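Section 5: Cabin altitude warning unit, set-up and pre-flight check

This section covers the Vitham cabin altitude warning unit as fitted to Dirkmont light twins with pressurised cabins. Read it with the aircraft flight manual. If the two disagree, the flight manual takes precedence.

The unit must be installed by a licensed engineer. The steps below are for the operator and assume the installation has been signed off.

5.1 Before you start

Park the aircraft on level ground with both engines shut down and a cabin door open. Connect ground power or check that the main battery is fully charged. The unit draws very little current, but the test horn will not sound properly on a weak battery.

You will need the field elevation of the aerodrome and the four-character installation code from the inside cover of the aircraft logbook.

5.2 First-time set-up

1. Turn the avionics master switch ON. The display shows dashes while the sensor warms up.

2. Wait until the dashes are replaced by a number. This takes almost 3 minutes on a cold morning. Do not press any key during this time.

3. Press and hold MENU until SETUP appears.

4. Enter the installation code using the rotary knob. Push the knob to accept each character.

5. Select FEET or METRES. All figures in this guide are in feet.

6. Compare the cabin altitude shown with the field elevation. With the door open and the reference pressure set correctly, the two should agree to within 200 feet.

7. If they don't agree, select REF and enter the current QNH. Wait for the reading to settle and compare again.

8. Select SAVE. The amber light goes out.

Note: If the difference is still more than 200 feet after step 7, do not save. Turn the unit off and refer it to your maintenance organisation.

5.3 Setting the climb rate alert

The climb rate alert warns when cabin altitude is rising too quickly for passenger comfort. It is separate from the main cabin altitude warning, which is fixed at the factory and cannot be changed or turned off.

1. From the SETUP page, turn the knob to RATE.

2. Set the alert to 300 feet per minute above the normal cabin climb rate given in the flight manual.

3. Push the knob to accept, then select SAVE.

CAUTION: The climb rate alert is advisory. If the main warning sounds in flight, put on oxygen masks first, then follow the emergency checklist in the flight manual. Do not try to silence the horn before your mask is on.

5.4 Check before every flight

1. Confirm the pressurisation mode switch is in AUTO and the dump valve guard is closed.

2. Press TEST. The horn sounds and the red light flashes.

3. Release TEST. The horn must stop at once.

4. Check that the display reads CABIN OK.

5. After engine start, with the doors latched, confirm that the bleed air switches are ON. The unit does not sense the position of these switches.

WARNING: Do not take off if the horn or the red light fails the test. 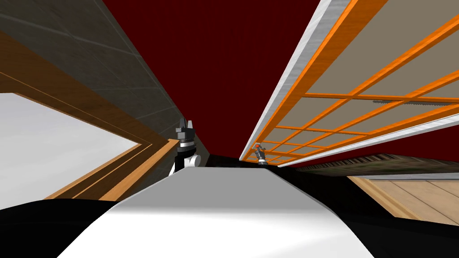 Orange lattice and dark red surface, computer rendering.

5.5 Care of the sensor port

Keep the port on the face of the unit clear. Do not hang headsets or charts over it. Wipe the face with a dry, soft cloth and never spray cleaner on it. Compressed air will damage the sensor.

Replace the port filter at each annual inspection. Use only the Polák filter supplied in the spares kit.

Guide revised January 2022. Earlier copies should be removed from the aircraft and destroyed.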